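Jennylyn Tan had rewritten the planner twice since February, and it still stopped at waypoint 19. The log gave the same line each time: pose rejected, confidence too low.

"Run it again," said Horațiu.

She ran it again. Waypoint 19.
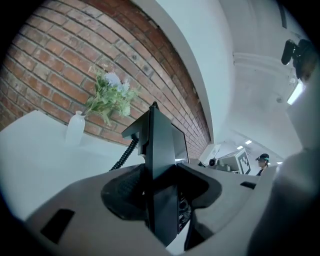
She opened the filter settings and found the timeout at 300 milliseconds – her own number, typed in a hurry. She changed it and saved the file. Horațiu put his tea down and watched the log.

Waypoint 20 came up. She wrote down the time and went on to the next fault.

© Lustirik Stories | Contact | Back to top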